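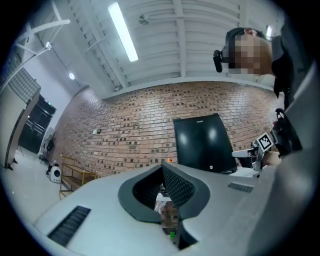 Yuk-lan Chang wrote in to ask whether bare brick makes a workroom too dark to do fine work in, and whether she ought to paint the lot white before winter. Please don't, Yuk-lan! Or not until you've tried a few of the things below. I love a brick wall in a workroom. It gives a bit of warmth to a place that's otherwise all metal and boxes, and with a white ceiling and decent lights over it you can see perfectly well to work.

## Light first, paint later

Switch everything on after dark and stand where you normally work. Hold your hand over the bench. If the shadow of your hand has a hard edge, you've got one strong light doing all the work, and a second one off to the side will help far more than a brighter tube in the same spot.

A long tube overhead is brilliant for general light. Round fittings near the walls are a lovely partner to it, as brick soaks up a lot and a bit of light thrown straight at it lifts the whole room. If you can only afford one extra fitting this year, point it at the wall behind the bench and see what happens. I did mine in December and went round telling everyone.

- Wipe your tubes and covers. Power off, let them cool, dry cloth first, then a barely damp one.
- Buy spare tubes in the same colour as the ones you have. One cool and one warm over the same bench will drive you mad when you're matching paint or thread.
- A white ceiling does half the job for you, so if yours has gone yellow, paint that before you think about the walls.

## Corrugated ceilings and beams

So-ying Mok swears by a long-handled lambswool duster for these, and having borrowed hers I've gone out and bought one. Work along the grooves, never across (across just flicks it all in your face), and do the beams afterwards with the brush end of the vacuum. Cover the bench with an old sheet. Fold it inwards when you've finished and shake it outside.

The tops of beams are dreadful. You can't see them from the floor and everything settles there. I do mine with a slightly damp microfibre cloth pegged round a broom head, and 10 minutes gets me from one end of the room to the other.

## Brushing down brick

Start dry, with a soft brush, top to bottom. If the brick is sound and nothing is crumbling, you can follow with plain warm water and a sponge that's been properly wrung out. Keep well clear of switches and sensor plates, and do the bit right next to them dry. No wire brushes indoors, please! They take the face off the brick and you'll be sweeping up red dust for a week.

If the mortar keeps shedding, a clear breathable masonry sealer will settle it. Try a patch low down and leave it three days before deciding. Some of them go shiny, and shiny brick is not for me.

## Hanging things up

Drill into sound brick or into the mortar, whichever the fixing is made for (it'll say on the packet). Before you drill anywhere near a switch, run a cable detector over the wall, and keep out of the line straight up, straight down and straight across from it.

Yung-ching Tseng screwed a single timber batten across his wall and now hangs everything from that. It's such a good idea. A few holes in the brick, and you can move your hooks about as often as you fancy. Mine carries five big hooks and a shelf for jars.

## Glossy black things

Screens, panels, anything tall and shiny: they show every speck. Use a dry microfibre cloth, light pressure, with the thing turned off so you can see the smears. Spray the cloth and never the surface. Try to stand them side-on to your overhead tube as well, or you'll be looking at a bright stripe all afternoon.

And check the stand now and then. Give it a gentle nudge at shoulder height, and if it rocks, tighten the feet before you do another thing in that room.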